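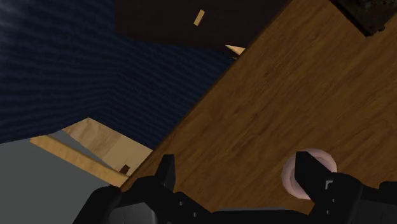 Ticket 412: gripper closes on nothing in sim, then reports a successful grasp
Opened by: Ximena Henríquez
Component: Nikier grasp controller, simulated tabletop set
Status: fixed on branch, waiting for the Cluketham rerun

First report

Wrist camera view, fingers open over the wooden table, pink ring at lower right. The task is "pick up the ring". The arm comes down, the fingers shut on bare air next to the ring, and the controller says GRASP_OK. Then it lifts, travels to the drop point and opens again, very pleased with itself. The ring stays on the table the whole time.

I love this one already. Two faults in one go, I think: the arm is going to the wrong place, and the grasp check is passing when it should fail.

Happens in 75 of 130 episodes. Only with the ring. Every other object in the set either gets picked up or fails and says so.

What I tried first

Restarted the sim. No change.
Swapped the table texture for plain grey, in case the knots and grain were upsetting the detector. No change, same miss.
Took the dark object at the far side off the table. No change.
Slowed the descent by half. Same miss, just slower.

Reply from Iturra desk

Can you send the target pose as well as the finger positions? Also which build of the physics package. We had something like this in September with a mug handle.

Update, 10:40

Pose log attached. Build is the one Rerance pushed before the table set was split in two.

So the detector is fine! It finds the ring every time and the outline it draws is lovely. The trouble comes one step later. The planner takes the middle of the outline as the grasp point, and the middle of a ring is the hole. On a block or a cup that works. On the ring, the fingers go down either side of the centre, and if the approach angle is a bit off they clear the rim on the inside and close together with nothing between them.

That leaves the shift to one side. In the failing episodes the right finger is in front of the ring from the camera's point of view, so part of the rim is hidden. The outline then gets fitted to whatever is left showing, and the centre slides towards the left finger. In the worst ones it slides clean out of the ring, which is the miss in my first report.

Update, 14:15

Found the false GRASP_OK. The check waits for finger motor effort to go over a threshold and stay there. Fingers pressing on each other do that beautifully. There is a second test for finger gap, but it was switched off for thin objects and the ring had been tagged thin. Found the tag by reading the object file from top to bottom, should have started there.

SAFETY NOTE, please read if you run the real arm: the same check is in the hardware build. An arm that believes it is holding something goes to full travel speed and skips the pause before the drop. Keep the ring tag off the real cell until this is merged.

Fix

1. Grasp point for anything with a hole now goes on the rim, on the side nearest the open fingers.
2. Outline is taken from the high view before descent and kept. No refitting once a finger covers part of it.
3. Gap test back on for all objects. Thin ones get their own minimum gap.
4. "thin" tag removed from the ring.

Reran the 130 episodes. Three misses, all three reported as misses. So happy with that!

Still open

Long run of 3000 episodes queued at Cluketham with mixed objects. One of the three misses looks like the rim slipping out during the lift, probably friction, will open a separate ticket.

Iturra desk: is the mug handle one still open? I'd like to try change 1 on it.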